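3.2 Local radio and the touring circuit

The Etow archive holds 711 letters sent by listeners to the station at Malabanan during its pop hour. Koubek read them as fan mail. We read them as requests, and coded each one by the act it named and whether the writer had been to a show.

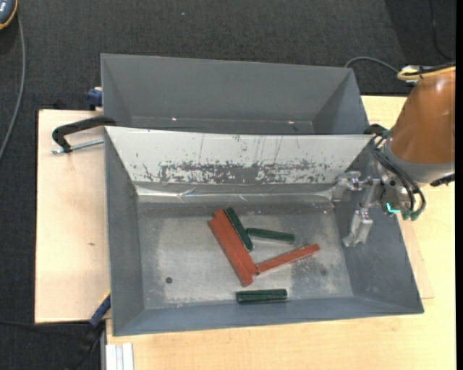
Most writers had not. They knew the bands from the radio and from the weekly paper, and often spelled the names wrong. Over half asked for a local group, which does not fit the view in Paulík that local acts only filled gaps between imported records.

Figure 2. Materials in a gray bin. 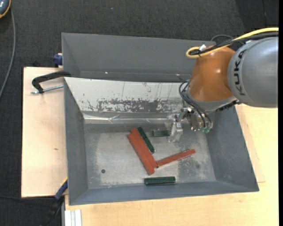 Letters from Vudirham differ in tone. The town had two dance halls, and its writers argued about drummers and ticket prices. We sorted the letters by hall before coding them, and kept each group apart until both readers had finished. Color was the only label used at this stage, much as the red and dark green blocks in Figure 2 can be told apart without any writing on them. Where the readers disagreed, the letter was coded again a week later. The Niltton letters were left out, as most carry no return address.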